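Marbled paper, or how I lost most of March

I have a new obsession and my kitchen has suffered for it. Back in the winter my friend Delia Zapata took me to an evening class in paper marbling, the sort of thing you see inside the covers of old books, and I came home with one wobbly sheet of blue and grey and a grin I couldn't get rid of. I've made a great many sheets since then. Most of them are bad! I love nearly all of them.

If you've never seen it done, the idea is wonderfully daft. You fill a shallow tray with water that's been thickened with seaweed powder until it's like thin wallpaper paste, you drop paint on top, and the paint floats. It just sits there and spreads out into circles. Then you push it about with a stick or a comb, lay a sheet of paper on the surface and lift it off again, and the whole pattern comes with it. One go per tray of paint. You can't make the same sheet twice, and I've stopped trying.

The class was in a room above the old Rolgate print works, taught by Tatsuya Imai, who has been at this for 30 years and has the calmest hands I've ever seen. He flicks paint off a bunch of broom bristles as if he's thinking about something else entirely, and the drops land exactly where he wants them. Mine landed on the tray, the table, Delia and a radiator. He was very nice about the radiator.

His first lesson was all about the size, which is what marblers call the thickened water. It has to rest overnight. I ignored this at home, of course, and mixed a batch on Saturday at breakfast time so that I could be marbling by lunch. The paint sank. It went down in little clouds and lay on the bottom looking sulky, and I had to pour the lot away and start again. The next batch stood in a bucket in the bath until the following day and behaved beautifully.

The other thing I skipped was the alum. You sponge it on to the paper beforehand and let it dry, and it helps the paint to grip. Without it you get a gorgeous pattern for as long as it takes to reach the sink, and then you rinse it and watch your gorgeous pattern go down the plughole. I did this four times before I went back to my notes, where I had written ALUM and underlined it.

Paint has been the fun bit. I began with a starter set from Plalalow, which is quite soft and spreads like mad, so everything comes out pale and floaty. The Flindix colours are stronger and a bit more stubborn, and they need a drop or two of ox gall before they'll open up. I like mixing the two. A Flindix dark thrown down first, then a Plalalow cream on top, and the cream shoves the dark into thin lines all by itself. I could watch that all day, and on one or two days I have.
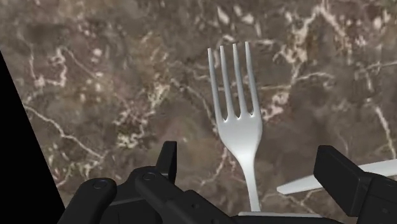

Stone patterns are what I've fallen for hardest. People tend to go for the combed ones, the feathers and peacocks and so on, and they are lovely, but a stone pattern is the oldest trick in the tray and you hardly touch it at all. You throw your colours and leave them be. Since I started, I can't look at a worktop or a bank floor without working out how I'd get it on paper. Take brown marble like this, with the dark chocolate and the taupe all cloudy together and the cream veins wandering off through it in jagged branches. I'd want two browns and a muted beige, thrown small, and then the off-white last of all, dragged with one bristle while the rest is still moving. I'd bunch the pale lines up thickly in the top right and let them spread out as they go. It's the jaggedness I can't get yet. My veins come out curvy and polite, like rivers on a map, and real stone looks as if it has cracked.

I asked Tatsuya about this and he said to thin the last colour and breathe on it. Breathe on it! I thought he was pulling my leg, but I tried it and there was a definite wobble in the line. I also got a hair in the tray, so it's hard to say how scientific the result was.

What I really want to do with all this paper is bind books. Delia has a lying press that she bought from a school clear-out, a huge iron-screwed thing that lives in her hall and has taken the skin off my shin more than once. We've made 2 notebooks on it so far. The first has the spine on slightly squint and the endpapers upside down (can an endpaper be upside down? Ours managed it). The second one is a proper little book, with a green stone pattern inside the covers, and I keep picking it up to check it still opens flat. It does!

For the curious, there's a very good chapter on stone patterns in the Balaskas handbook, which Delia found second-hand and has so far refused to lend me for more than an evening. It runs to 343 pages and the colour plates are all stuck in the middle. The recipes are in ounces and drams and one of them calls for a pint of stale beer. The chapter on brushes is dull and you can skip it. The bit about weather is brilliant, though – apparently a dry day makes a skin form on the size, and you have to skim it with strips of newspaper before every single sheet. I'd been doing it once a session and wondering why I had white gaps everywhere.

So the plan for the next few weeks is to use up the rest of the browns, get hold of a wider tray and have a go at a full sheet, big enough to fold for a proper cover. My current tray is meant for roasting and has a dent in one corner where the paint likes to gather. I'd also like to try a rake made from a strip of balsa and some dressmaking pins, which is how Delia made hers, and she got a really crisp comb pattern with it on her first go, the wretch.

There's a second term of the class starting after Easter and I've already put my name down. Tatsuya says we'll be doing edges, where you marble the cut side of the pages of a finished book by dipping the whole thing in the tray. I'm taking an old phone directory to practise on.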